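Backyard & Small Barn Forum > Off-Track Horses > First start back after a long layoff - what do you look for?

clirby_fan
Posted 3/30/20
So my little share horse, Mirnance, is finally close to a run. She's a five-year-old mare, been off since December with a splint, and I own a whopping 12 percent of her with my brother-in-law and a few of his work buddies. Her trainer wants to go six furlongs first up. I think that's too short! She won her maiden at a mile and was still pulling when they stood up in the irons. Am I nuts to want seven?

gatedance
You're a little nuts, sorry. Six first up is what nearly everyone does with a mare like that. You're not trying to win it, you're trying to get her home sound with a blow under her belt. Then you go to the mile third run and everybody's happy.

oldrailbird
Disagree with gatedance. If she's a big galloping type, six just gets her chasing the whole way, and that's how they come back sore. I had a piece of a gelding called Danzer who was run off his feet twice at six and he sulked for the rest of the prep. Stepped him up to a mile and an eighth and he ran second at 34 to 1. I didn't have a dime on him, of course.

clirby_fan
Ouch on the 34 to 1. She's big, yes. Clirby (the sire) threw a lot of big rangy ones that needed ground, or at least the ones I've followed did.

What does she weigh now? I should have put that up top - she was 1118 pounds on the barn scale last week. I don't have her race weight from the maiden win in front of me but I think she was a bit lighter.

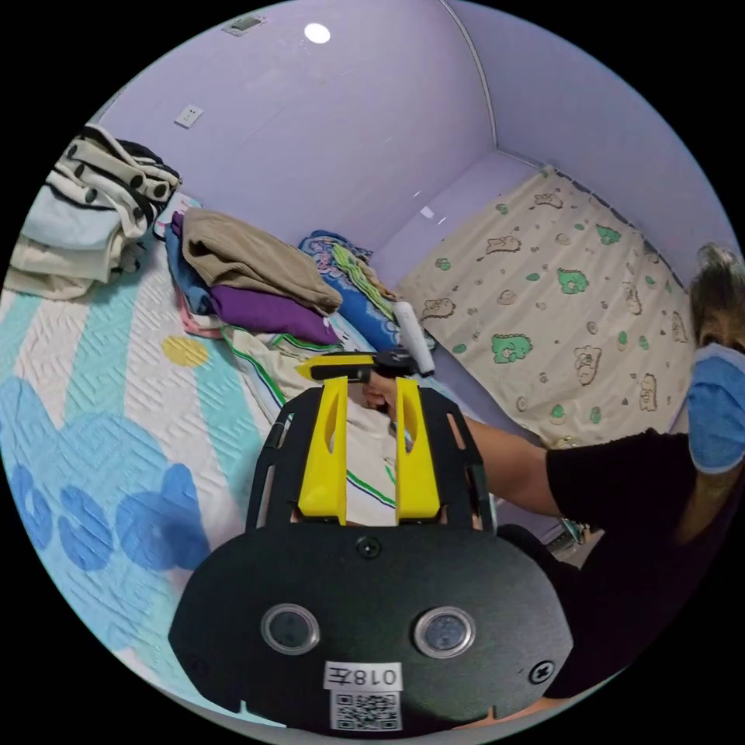
How many gallops should a mare have before a first-up run?
Most trainers I've dealt with want two good months of work into them, with the last few pieces at something close to race speed and an easy week before the race.

gatedance
That's fine as far as it goes, but you can't do it by the calendar. Some mares do half the work themselves just charging around the paddock. What's she been doing in the mornings?

clirby_fan
Three half miles and one five furlongs, all on her own except the last one, where she went with an older horse named Oltex and stayed right on his hip. The rider said she never asked her for anything. I know, I know, riders always say that.

rosalie_s
Rosalie Schwaiger here, I used to gallop horses for a small stable before my knees quit. I'd want to know how she pulled up the morning after that work with company. Did she eat up? Was the leg cold? The distance is a much smaller deal to me than those two things. Six or seven, a fit mare will tell you at the quarter pole anyway.

oldrailbird
Rosalie makes a good point about the leg, but I'm sticking to my guns on the trip. And look at the draw too - a big mare stuck down on the inside at six is going to get shuffled back and you'll learn nothing.

clirby_fan
She cleaned up her feed and the leg was cold and tight, at least according to the text I got. I was going to call the trainer and push for seven, but my brother-in-law says an owner with 12 percent should pay the bill and bring the doughnuts. He has 80 percent of the opinions in this family, so there's that.

gatedance
Your brother-in-law is right. Let the trainer train! If she runs flat at six you can be as annoying as you like afterward.

oldrailbird
Or ask nicely what the plan is for the second run. No trainer minds that one. Mine used to draw it out for me on the back of a program.

clirby_fan
OK, that I can do. I'll ask about the second run and keep my mouth shut about the first. Will post when we have a race picked out.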